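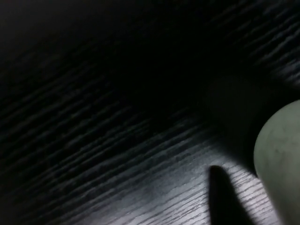

Finishes and Surfaces, Unit 7: Dark Stains on Open-Grained Timber

Handout to go with the second workshop session. Bring it with you. Copies left on the bench last year were used to wipe brushes, and I can't say the brushes were much improved.

Why black?

Fashion, mostly. Black furniture comes round every so often and each generation believes it thought of it first. For our purposes black is useful as a teaching colour, as it hides a dull board and shows up every fault in your sanding. A scratch across the grain that you would never find under clear oil will greet visitors from the doorway once it is stained.

Open and closed grain

Oak and ash have large pores. Maple and beech have small ones. Brush a dark stain on oak and the pores drink more of it than the wood between them, so the pattern gets stronger. On maple you get something closer to a school blackboard, often with blotches. Students who want "black but you can still see it's wood" should choose ash and stop arguing with the maple.

Opening the grain

A wire brush, pulled along the grain and never across it, takes out the softer early wood and leaves the harder late wood standing as ridges. Use light strokes. Brush, vacuum, look, brush again. Hideaki Tamura, who taught this unit before me, held that the correct amount of brushing was slightly less than you had already done. I have not been able to improve on this.

Stain or paint

Stain colours the wood. Paint covers it. Ebonising, the old method, uses iron dissolved in vinegar, which reacts with the tannin in the timber. It works well on oak, poorly on pine, and the smell clears a room. We will do it by the Prurnham door.

Procedure for the test board

Sand to 120, then brush the grain.
Raise the grain with a damp cloth and let it dry overnight.
Knock back the whiskers with 200 paper, by hand. The machine will flatten everything you have just brushed up.
Apply 2 coats of stain, wiping off along the grain.
Write your name on the back before staining. Pencil on wet black stain is a private matter between you and the board.

Looking at it

Judge a dark finish with a lamp held low and to one side. Overhead light flatters everyone. Raking light picks out the ridges, along with the glue you were sure you had cleaned off.

Reading

Lecomte, chapter on pores and fillers. Muto is better on iron stains but assumes you own a barn.

Test boards are due in August, dry.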